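Print this article | E-mail to a friend

Papers, please, and then more papers 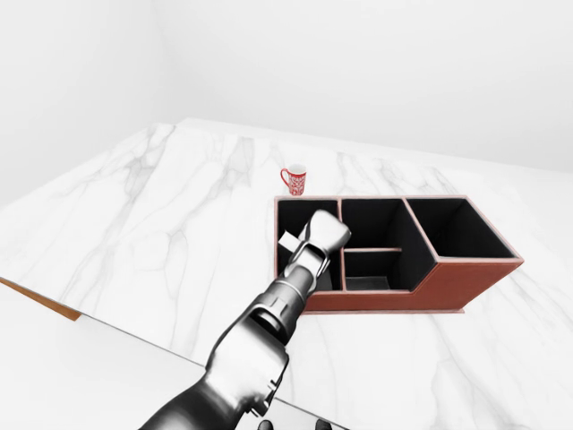
A marble countertop against a plain white wall.

Sudport's immigration office says it has stopped sending people back to places where they may be jailed or beaten. It said much the same before it put Jailson Arruda on a night bus to the border with 15 minutes to pack.

Arruda, a union organiser from Mendonça, had an asylum claim open at the time. A lawyer got him off the bus at 3 in the morning. The office called it a clerical slip. It has had eight such slips since April, by the count of Pieter Mnguni, the lawyer in question, and every one fell on somebody whose home government had asked for them by name.

The new promise rests on a "review desk", which will look at each removal before it happens. Who sits at it? The office won't say. Can a lawyer attend? "In suitable cases." There are 150 claims waiting, and the desk has no power to stop a removal, only to "note concerns".

Mnguni has asked for the rules in writing and been sent a leaflet. Arruda reports to the police station every morning. His next hearing has been moved twice, and he keeps a bag by the door.

Get our newsletter: enter your e-mail address to sign up. We use cookies to improve your visit. Accept | Settings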